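Skellum (learning method)

Skellum is a method for teaching robots to handle soft household things such as blankets, towels and bedspreads. It grew out of the Beltosico project, and it is best known for doing away with the robot altogether while the teaching is going on. A person simply carries a gripper about by hand, with a camera fixed to it, and gets on with the job in an ordinary home, while the camera keeps a record of everything the fingers come near.

Background

Cloth has long been a rather trying subject for robots, as anybody who has wrestled with a duvet cover will readily understand (it never lies the same way twice!). Earlier work at Jurnwood used a fixed arm and a bare table, and the policies it produced were inclined to lose their way once they met a real bedroom, with its patterned pillows, heaped clothes and awkward light from the window.

Method

Each recording covers a single task from start to finish. The movement of the gripper is worked out from the camera's own view, and the opening of the fingers is read from the same pictures. A filtering step called Qiu then sets aside any recording in which the path of the hand cannot be followed with confidence. What remains is used to train a policy that looks at the present view and suggests the next short stretch of movement.

Results

The first set, released in July, held 1,120 recordings from 19 homes. In a trial of 200 folding attempts, spread over 3 bedrooms that had been kept out of the training, the policy did noticeably better on thick quilted blankets than on thin sheets, which still tend to slip from between the fingers.

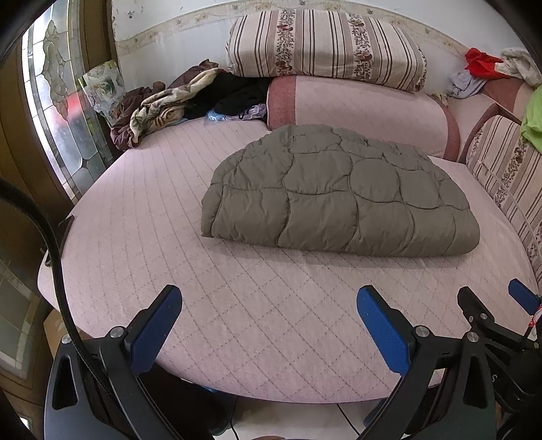
Hand-held gripper in front of a folded puffer blanket on a quilted mattress cover.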